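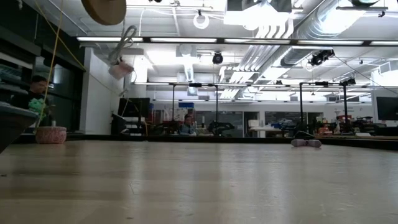 By the Dridby Notes desk
March

I had one question for the software lead at Estavari: why does her planner stop and think so much? She laughed for a while before she answered.

"It used to be way worse," she told me. "The old version replanned every time perception sneezed. A box would shift by a hair and we'd throw out a perfectly good path."

The new version is called Garrido, and it's the piece that sits between the camera code and the arm controller. It keeps a path until the object has moved far enough to matter (she tunes that by hand, and yes, she hates tuning it by hand). 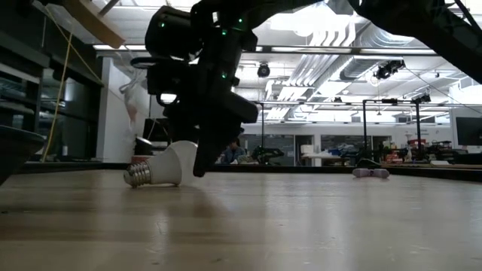 I wanted to know what's hard for it, and I guessed glass. Nope! She said shiny metal gives her more grief, and pale things on pale tables. "Depth goes patchy, and then the grasp code gets very confident about a hole." Her fix is to merge 4 depth readings before anything gets planned, and to let the grasp code say "I don't know." That last bit took her team two months, mostly arguing over what the arm should do next.

We got onto wrist cameras, which she loves and I've always found a pain. Mine never stay calibrated. "Neither do ours," she said. "We check against the joint readings at startup and complain loudly in the log."
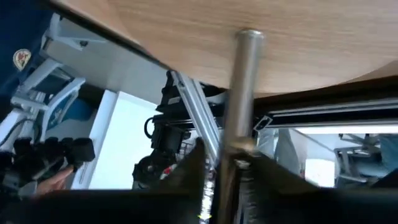
Wrist-level view, with a metal table leg between the black gripper fingers.

And the log! I could have talked about the log all afternoon. Foster, their replay tool, lines up every camera with every planner decision, so you can scrub back to the moment things got weird. She has 89 saved replays she runs before merging a change. "If one of them plans differently, I want to know why. Different might be fine. I still want to know."

Does she trust it with two arms sharing a table? "I trust it to be slow," she said. For now one arm reserves a chunk of space and the other waits its turn.
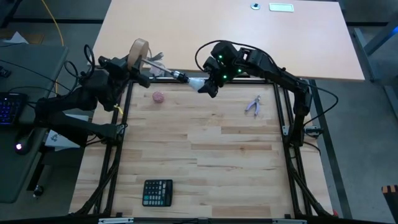
Related
Foster replay files: a beginner's setup
Why our collision checker got slower
Reading joint logs without crying

4 comments | 2 shares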